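The Prudo gripper, built on a kitchen table and a borrowed bench

Hello and welcome, and do put the kettle on, as I've never managed to keep one of these pages short. Prudo is my hand-held gripper, the second I've made (the first, Dolell, lives in a drawer and is best left there). I started in March in the back bedroom and did the fiddlier jobs at the shared workshop in Idthorpe, where the printers are far better than mine and the biscuits are usually somebody else's.

The fingers took me the longest by a mile. I printed 8 pairs before I was happy with the slope along the top, and I'm still not sure I wouldn't nudge it a touch steeper if I had the patience to go round again!

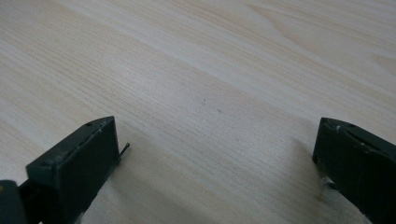
Fingers wide open over the table, with two small holes along the top of each one. The edges have picked up a few pale scuffs and scratches, and I've grown rather fond of them.

Zulkifli Pillai wrote to ask whether I'd thought of slowing the printer right down for the last few layers, as that had cured the rough tops on a set of fingers for Raju, and said 30 per cent infill had been plenty for anything up to the weight of a full mug. I hadn't thought of it, and I'm going to try it on the next pair.

I should add that I went up to 80 per cent infill on mine, which is very likely far too much and made each finger an all-evening print. Ningsih Yeoh has kindly offered me a spool of something tougher, so there may be a Prudo with lighter fingers before the summer's out.

The drawings want tidying before I share them, particularly the page for the hinge, where I changed my mind three times and rubbed nothing out. If you'd like a copy anyway, muddle and all, leave a note below and I'll send one over.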